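Sistdale College of Further Education
Furniture and Fittings, Level 2
Handout 8: Light plastic seating supplied for self-assembly

Purpose of this handout

These notes accompany the practical session on light plastic seating and should be read before attending the workshop at Tomthorpe. They deal with stools, small chairs and tube-built frames of the kind sold in a flat carton and put together by the purchaser. Wooden flat-pack furniture was covered in January and is not repeated, although the general rules on setting out parts still apply.

Students are expected to be able to do the following by the end of the session: prepare a covered bench, identify push-fit and threaded joints by sight, assemble one seat or frame to the maker's leaflet, and record its condition on the inspection sheet.

1. Joints in tube-built frames

A threaded joint is made by turning the tube into a socket or fitting. A push-fit joint is made by pressure alone and is commonly found where a moulded leg meets a moulded seat. Some products use both. The leaflet will normally show which is which, but leaflets go missing, and a student should be able to tell from the end of the part.

Where several tubes enter one base plate, each is to be started by a turn or two before any is tightened. With three arms spreading from a flat plate, the frame will usually tolerate a slight error at one arm if the other two are still free to move. Once two are tight the third tube may refuse to enter squarely. An upright at the centre of the plate is treated in the same way. Any socket still empty should be looked into before its tube is offered up, and swarf or packing dust removed with a dry brush. 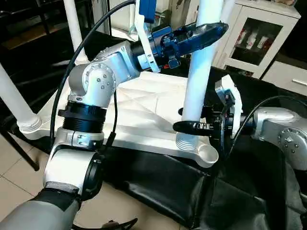

Prepared by Renato Farías, Course Tutor, Furniture and Fittings
Issued to students 14 February 2026

Cross-threading is the most frequent fault in student work on plastic frames. The tube feels stiff within the first turn and stands at a lean. The correct response is to back it out completely, look at the thread, and begin again. Turning backwards gently until a small click is felt, and then forwards, will generally find the start of the thread. Tools are not to be used on plastic threads at any stage. If a tube can't be brought home by hand it should be put aside and shown to the tutor.

The white tube and its fitting are often so close in colour that the line between them is hard to see from above. Students should check each joint from the side, with the eye level with the fitting, and confirm that no thread remains exposed. A soft pencil mark on the tube is permitted on training pieces only.

2. Preparing the bench

Light-coloured plastic marks readily. The bench must be covered before the carton is opened, and the cover is to stay in place until the inspection sheet has been signed. Two kinds of cover are kept in the workshop store.

Black plastic sheeting is used for general assembly. It wipes clean and shows up small pale parts well. It also wrinkles, and a screw or cap may settle in a fold and be missed. The sheet should be drawn reasonably flat before work starts, and felt over with the palm before it is folded away.

Dark cloth is used where a finished face must lie downwards for some time. It is kinder to the surface but holds dust, and should be shaken outdoors after each session. A transparent sheet may be laid over it for dirty work.

Cut covers for the short benches measure 600 mm in width. They're kept on the lower shelf and should be returned there rolled.

3. Working with the seat upside down

Unless the leaflet says otherwise, a stool is assembled with its seat face down on the cover and its legs pointing upwards. The weight of the seat then steadies the work, and the corners where the legs join are open to view. The underside of a moulded seat will commonly have ridges and shallow hollows. These stiffen the moulding and are not faults.

The order of work is as follows.

a. Place the seat face down, square to the front of the bench.
b. Set out the legs beside it and compare their lengths.
c. Fit one leg fully, and hold the seat at its edge near that corner while doing so.
d. Fit the leg diagonally opposite, then the remaining pair.
e. Check the joint cap at each corner. Where a cap has ribbed rings, run a finger round them to confirm that the cap sits level.
f. Look along each pair of legs in turn.

Splayed legs give beginners some trouble at stage f. On a stool of this pattern the legs lean outwards by design and will appear to do so more strongly when the stool is inverted. What matters is that opposite legs lean to the same degree. A difference which can be seen from the end of the bench should be investigated.

The training stools are of the Rultmont pattern. Replacement caps can be requested from the store. Please do not exchange caps between stools, as the store record is kept by stool number. 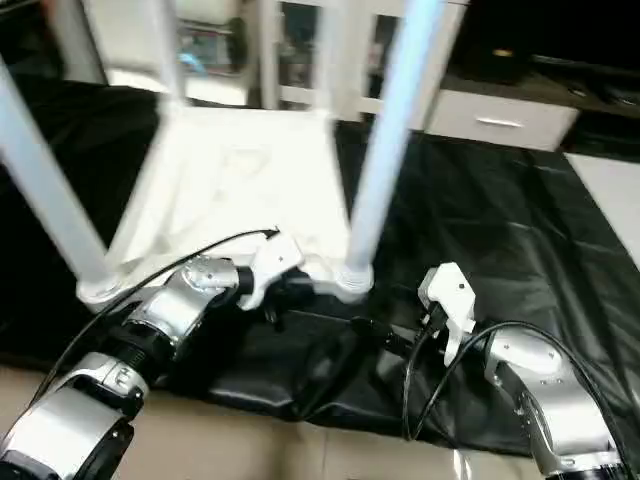
4. Small parts and the cover

A good deal of workshop time is lost in looking for discs, caps and feet. Round parts roll, and thin ones slip beneath the edge of a loose sheet. The following practice is to be adopted by all groups.

Small parts are set at one side of the cover, away from the area in which the seat is turned. Discs are laid on their flat face. Nothing is to be placed on the boundary between cover and bare bench, where a raised edge may hide it from the person working opposite. White parts should always be set on the dark material, as they are easily overlooked on a white bench top.

If a transparent sheet is in use over cloth, students should bear in mind that glare from the overhead lights will hide clear packing film and small transparent washers. The sheet is best lifted at one corner and the part looked for from a low angle. Creases in the sheet can be ignored unless they cause the work to rock.

Each group should take a parts tally before assembly and again before packing away. The tally sheet is at the back of the Lukáč folder, together with spare copies of the leaflets. 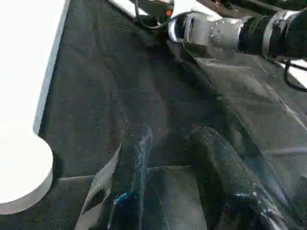

Furniture and Fittings, Level 2: Handout 8, page 5

5. Turning the work upright

Before the seat is turned, all loose parts and tools are cleared from the middle of the cover. The work should be lifted clear of the sheet and turned in the air. Dragging one leg across the sheet gathers it into folds and may pull the cover from the bench.

For a light stool one person is sufficient. A chair with uprights is turned by two people, or by one person holding the seat from opposite sides. It must not be lifted by a single upright until every joint has been checked.

When it has been set down, press lightly at each corner of the seat in turn. A rock may come from the chair, from a fold in the cover or from the bench itself. Move the chair to a different part of the bench and repeat the test before altering any joint.

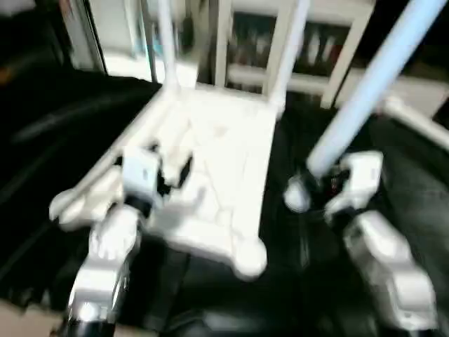
Inspection should be carried out in good light and always in the same order: seat, corners, uprights, crossbars, feet. The student stands at the front of the bench for the first two and moves to the side for the remainder. On a white chair of the type used in this unit, with a squarish seat and rounded corners, two uprights rise from the far side and short crossbars join them near the seat. It is at these crossbars that looseness is to be looked for, by holding one upright still and applying light pressure to the other. Movement at a crossbar should be entered on the sheet as "loose" and the chair returned to the assembly bench.

6. Recording and storage

The inspection sheet has one line for each joint. Students should enter "sound", "loose" or "damaged" and initial the line. Remarks such as "fine" or "seems all right" will not be accepted. Damage found on arrival must be recorded separately from damage caused during the session, and no mark will be lost for the former.

Completed seats are stored upright on the rack by the store door. Tube-built frames are dismantled at the close of the session, the tubes bundled by length and the base plate placed on top. Covers are wiped or shaken, rolled, and returned to the shelf.

7. Preparation for the next session

Read sections 1 and 3 again and bring a sketch, in pencil, of a plastic seat at home or in a public building. The sketch should show the underside or, where the seat is fixed, as much of the joints as can be seen. Label each joint as threaded, push-fit or unknown. A written note of no more than 600 words on how the seat has worn is to be handed in with the sketch at the Tomthorpe office.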